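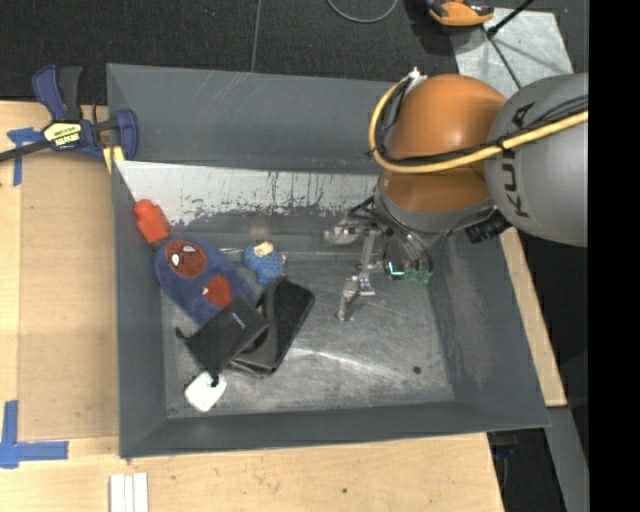
Re: [bin-picking] Ilix grasp scores on soft items

> Did retraining help with the cloth and pouches, or only
> with the rigid objects? And how many picks was it?

Mostly the soft ones. We ran 2,000 picks with the new weights. Failures dropped to 226, and a good share of those were two items coming up together where a pouch overlaps something else. Each trial gets 30 attempts before we refill the bin. I'll post the logs in October.

Pladex list archive | Contact the list owner | Back to top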